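Totbridge culvert model – check before issue
Checked by: Tatsuya Hattori
Model built by: Freya Birkett
Result: return for correction, 2 items open

1. Coordinate system is the same in all layers
OK. The soil layer came in the old grid and was converted. Please write this in the log, I found it only by opening the file properties.

2. Terrain has no false pits
OK with comment. The pits along Mullis Lane are filled. The old quarry pond is real and must stay as a pit, so I put it back.

3. Catchment outline agrees with the site walk
NOT OK. The outline crosses the railway bank at the north side. Clive Stockdale walked there in June and saw no pipe under the bank. If there is no pipe, the water cannot come to us from this part. Open.

4. Land use polygons do not overlap
OK. Some thin slivers remain between pasture and road. They are very small and I accept them.

5. Every soil code has a runoff number
NOT OK. Polygon 2377 has an empty code and the program gave it zero without any warning. A zero here makes the peak flow too low, and this is the unsafe direction. Open.

6. Storm duration and time step
OK. Six hours is used for the storm. I tried also a shorter time step and the peak stayed almost the same.

7. Cell limit of 1000 per sub-basin
OK. The Cropper sub-basin is near to the limit – do not refine it more. 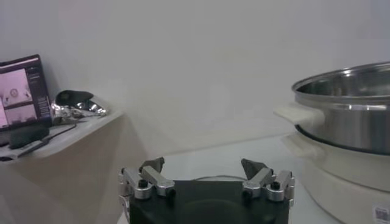 8. Files and names
OK. Input, output and log are in one folder. Please do not use spaces in file names, the export tool does not like them.

Comments for the next round
Items 3 and 5 must be closed before Denise Kettle receives the flood levels for the road design. For item 3, Ademir Teixeira has the old drainage drawings and can look for the pipe. After correction, run all storms again, also the small ones, and send me only the changed tables.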